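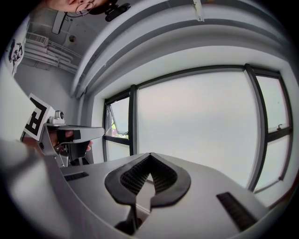
Home Papers Archive Contact

June – Pralto Rooms Group
Reading time: 9 minutes

3.2 Window wall and work surface

The Tretar room was chosen as the second site of the study for its wide window wall. Ratings of glare and comfort were collected over 13 working days, in sessions of 30 minutes, with the blinds at the Prester site left open to match. The window wall at Tretar (Figure 2) has thick black frames and is divided into sections of unequal width. A top-hinged sash in the left section can be tilted outward for fresh air. The ceiling is white, with a stepped bulkhead above the glass, and the sill area is also white.
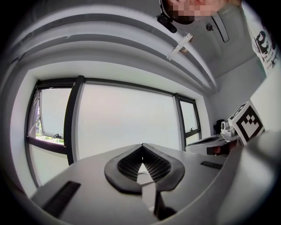
Overcast days gave the most even ratings at both sites. On clear mornings, participants at Tretar reported more glare at the near side of the table – a result we attribute to the pale colour of the top as much as to the size of the glazing. The table is white and rectangular and is used standing, with a small round hole near one corner (Figure 3). The floor is wooden. 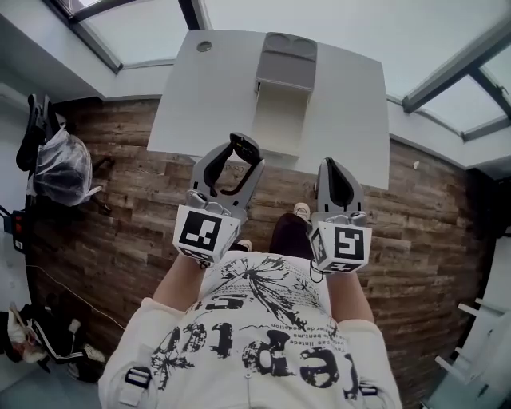

Participants were free to change their position between sessions, and 53 per cent did so at least once. Most moved to face away from the glass. The Tijani comfort scale was completed at the end of each session, before the participant left the room. Scores for standing work are reported separately in Section 3.3, as the Prester site had seated places only.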